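Startseite | Presse | Positionen | Fahrgastrechte | Kontakt

PRESSEMITTEILUNG

Verkauf der Cluveck-Anteile: Fahrgastverband vermisst belastbare Zahlen

Der Fahrgastverband Regionalflug sieht den angekündigten Einstieg der Beteiligungsgesellschaft Prollow bei der Regionalfluglinie Cluveck mit erheblichen Zweifeln. Nach den bisher bekannten Eckpunkten soll Prollow 58 Prozent der Anteile übernehmen. Der bisherige Mehrheitseigner Flivlow bliebe als Minderheitsgesellschafter an Bord, ohne sich zu weiteren Zuschüssen zu verpflichten. Ein Kaufpreis wurde nicht genannt.

Cluveck betreibt 16 Strecken, darunter mehrere, auf denen es keine brauchbare Bahnverbindung gibt. Flivlow spricht von einer »Fortführungsgarantie für das gesamte Netz«. Wer den Text der Vereinbarung liest, soweit er dem Verband vorliegt, findet dort eine Zusage über 90 Tage. Danach darf der neue Eigentümer jede Strecke einzeln prüfen und einstellen. Eine Garantie stellen wir uns anders vor.

Auch die Angaben zum Personal überzeugen nicht. Von den fliegenden Besatzungen sollen 100 Prozent übernommen werden, so steht es in der gemeinsamen Erklärung beider Unternehmen. Zu Technik, Bodendienst und Verwaltung steht dort kein Wort. Auf zwei schriftliche Nachfragen antwortete Cluveck mit dem Hinweis, man befinde sich in »konstruktiven Gesprächen«.

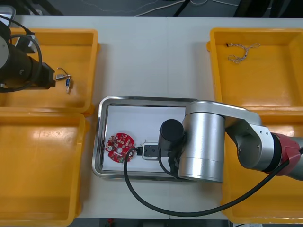 Wartung: Einsparung ohne Rechenweg

Prollow will die Wartung aus dem eigenen Haus geben und begründet das mit niedrigeren Kosten. Wie hoch die Ersparnis ausfallen soll, bleibt offen. Offen bleibt auch, wer den Auftrag bekommt und wie lange eine Maschine künftig am Boden steht, wenn der Dienstleister gerade andere Kunden bedient. Bei einer kleinen Flotte – und Cluveck hat eine kleine Flotte – reicht ein einziger Ausfall, um den Flugplan eines ganzen Tages umzuwerfen.

Der Verband hat nichts gegen Fremdvergabe. Er hat etwas gegen Ankündigungen, in denen die Ersparnis feststeht, bevor ein Angebot eingeholt wurde. Farah Wijaya, Sprecherin des Verbands, erklärt dazu: »Wir hören seit Monaten, dass alles besser und zugleich billiger wird. Eine Tabelle dazu hat uns bislang keiner gezeigt.«

Bereits verkaufte Tickets sollen ihre Gültigkeit behalten. Ob das auch für Guthaben aus stornierten Flügen gilt, lässt die Erklärung offen. Der Verband rät Inhabern solcher Gutscheine, sich den Betrag von Cluveck schriftlich bestätigen zu lassen und vorerst keine Umbuchung auf einen späteren Zeitraum zu akzeptieren.

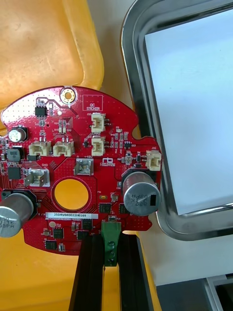

Ismail Kettani widerspricht dem Verband in einem Punkt: Ohne neuen Geldgeber, so schreibt er in seiner Stellungnahme, werde über Strecken bald gar nicht mehr zu reden sein, und 90 Tage seien mehr, als mancher Konkurrent seinen Kunden zugesagt habe.

Das mag stimmen. Es ändert wenig daran, dass die Gemeinden entlang des Netzes über Landeentgelte und Zuschüsse mitbezahlen sollen und dafür Auskunft verlangen können. Der Verband fordert deshalb:

– die Offenlegung der Streckenergebnisse vor Abschluss des Verkaufs
– eine schriftliche Regelung für das Bodenpersonal
– die Absicherung aller Kundenguthaben auf einem getrennten Konto

Die Gesellschafter beraten am Dienstag erneut. Der Verband hat um Teilnahme gebeten und bis Redaktionsschluss keine Antwort erhalten.

Pressekontakt: Zineb Sqalli, Fahrgastverband Regionalflug

Weitere Mitteilungen
Gutschein statt Geld: Was Fluggäste ablehnen dürfen
Winterflugplan von Cluveck: Drei Frühverbindungen fehlen
Landeentgelte: Wer zahlt, wenn keiner landet?
Verspätungsstatistik im April mit Lücken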